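The kitchen at the Rashti Street supper club opens at four, and by half past the cook who runs it has already changed the menu. She has been feeding people there for 17 years, first out of her own apartment and now in a former print shop with 28 seats and one long counter. She agreed to talk while she worked, on the condition that her name stay out of it. Regulars know who she is, she said, and the rest can come and eat.

She did not plan to cook for a living. "I kept the books for a company called Farex. I was good at it. I cooked on Saturday for friends, and then the friends brought people I didn't know, and those people started leaving money under the salt."

The club serves one meal a night. There are two soups in winter and one in summer, a main dish, a salad, and something sweet. Guests don't choose. "If you give people a choice they read for ten minutes and then order chicken," she said. "I'd like them to be talking by then."

Most of what she buys comes from Draltent, a farm market an hour north. She drives up before six and comes back with whatever looked best. In May that means peas, small turnips and a lot of dill. She doesn't write recipes down. The two cooks who work with her keep their own notebooks, and she says the notebooks don't agree with each other.

I asked what had changed most since the apartment days. She thought about it while she cut onions.

"Portions. I used to pile everything up. My mother did that, and if you could see the plate she thought she had failed. Now I serve less and send the pan around again. People eat the same amount in the end, but they eat it hot."

She is less patient about prices. Oil costs her more than it did, and the rent went up when Skeltiler, the flooring firm next door, moved out and the landlord redid the front. She raised the price of dinner once, by 3 dollars, and lost a table of regulars over it. They came back in the fall.

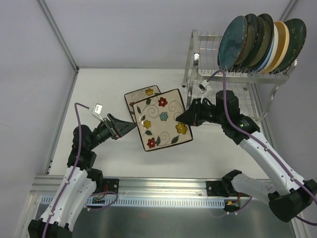
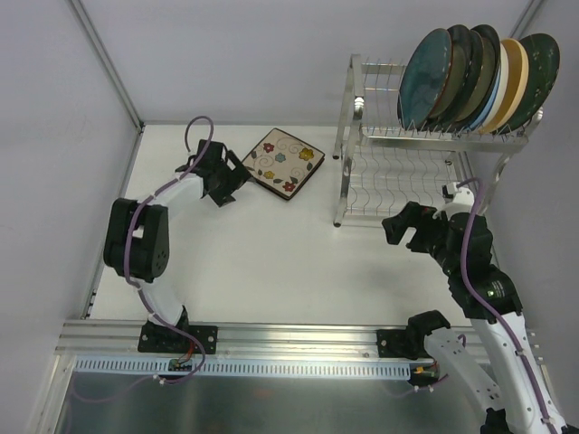
She has firm opinions about what food should be served on. White restaurant china bores her, and she thinks it makes a stew look like a sample. She would take a cream-colored plate with a dark rim and painted flowers, red and yellow and blue, over anything in a supply catalog. "You put rice on a plate like that and the flowers come up as you eat. Kids finish their dinner to get to them." Her own plates are a mix from yard sales, and she doesn't try to match them.

She has been asked to open a second place and has said no each time. She'd have to hire a manager, and then she would be keeping books again.

By now the onions were done and the first pot was on. Dinner that night was lamb with turnips. She handed me a bowl of peas to shell and went to unlock the front door.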